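Progress report to the Tuvus Fund, April 15, 2024
From Fiona Innes, Kostden line recovery project

Hi Liesl,

You asked for something shorter than last time, so I'll try! The big news is that the collection tubes are up. We have 90 of them now, on piers, at boat ramps and along the bank below the Kostden weir, and people are using them way more than I expected. Since the last report we've taken in 812 yards of old monofilament, plus a coffee can of split shot that I still have to weigh.

Braid is the headache. It tangles with everything, the recycler won't take it, and right now it sits in two bins in my garage (my husband has opinions). I've asked Clotari if they'd try a small batch with their shredder and they said to send them six pounds, cleaned. Cleaning is slow — you have to pick out every swivel and bit of weed by hand — but we'll get there.

The tackle swap went great. We printed 200 cards on switching from lead to tin or steel weights and ran out before lunch. Mr. Baláž at the bait shop now keeps a tray of tin shot by the register, and he tells me the small sizes sell fine and the big ones don't move at all. I think it's the price, so I'd like to use part of the leftover printing money to knock a bit off the larger sizes through the summer.
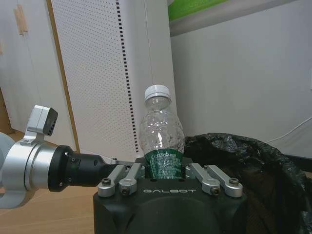
On money, we're a little under on hardware and over on gas, mostly from driving out to empty the far tubes. If it's okay with you I'll shift the difference across instead of filing a new request. Two caps cracked over the winter and I've ordered thicker ones.

Could you let me know about the summer discount before the end of April? The shop needs to place its order by then.

Thanks so much,
Fiona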